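"We were rather proud of the first version," says the engineer who runs the grasping work at Pillov. "It failed in ways we hadn't thought of."

The method, which the team calls Kenden, is simple to describe. A person wearing a headset drives the two-handed robot through a task, over and over, and a model learns to copy them. The first batch ran to 800 demonstrations. Most were tidy. That was the trouble.

"Tidy people make a tidy robot," she says. "Then it misses by a finger's width and has no idea what to do with its life."

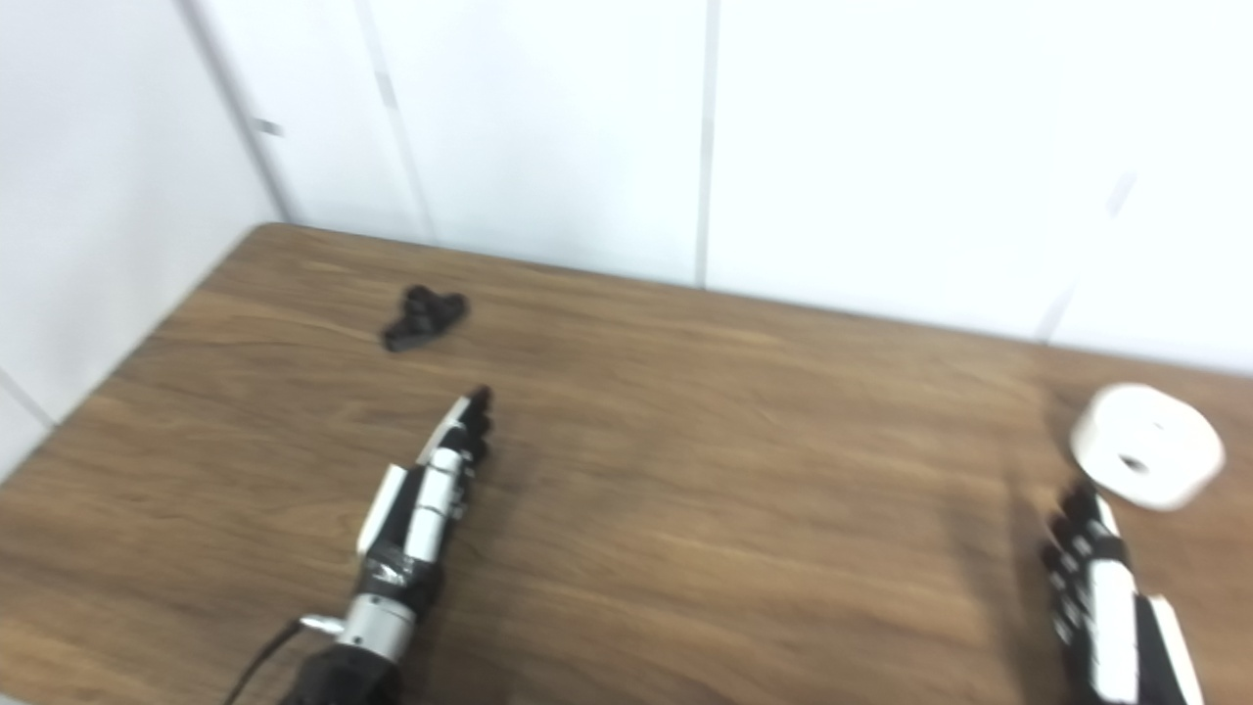
So in July they began asking operators to fumble on purpose — reach short, stop, try again. Only 54 of these clumsy runs went into the second batch. Missed grasps that ended in a recovery went from one in five to just over half.

Was she surprised? "I was annoyed. I'd spent months telling people to be careful."

The test set is small, 20 trials per object, and she won't be drawn on whether it holds for anything bigger than a roll of tape. Xue, the older planner they compare against, still wins on speed.

"It's quick," she says. "It's very quick at missing, too."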